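Plollitz Opens Up Its Gripper Care Routine
ESENSTEAD, June 24, 2024 – I'm Ognjen Ivanov, and I look after the cloth-handling cell at Plollitz. People keep asking how we keep it picking cleanly, so we're sharing our routine with anyone who wants it. It takes around 20 minutes. I start by wiping the fingertips, then I check the gap between them.
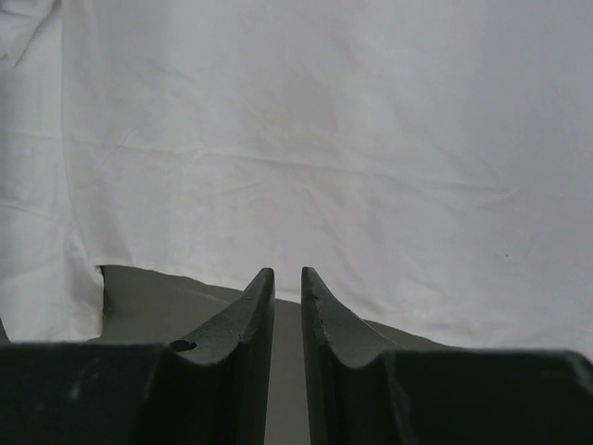
After that I run 10 slow open-and-close cycles and listen for grit. If the tips don't line up, I loosen the mount and start over – no shortcuts! The checklist is free from our Esenstead office.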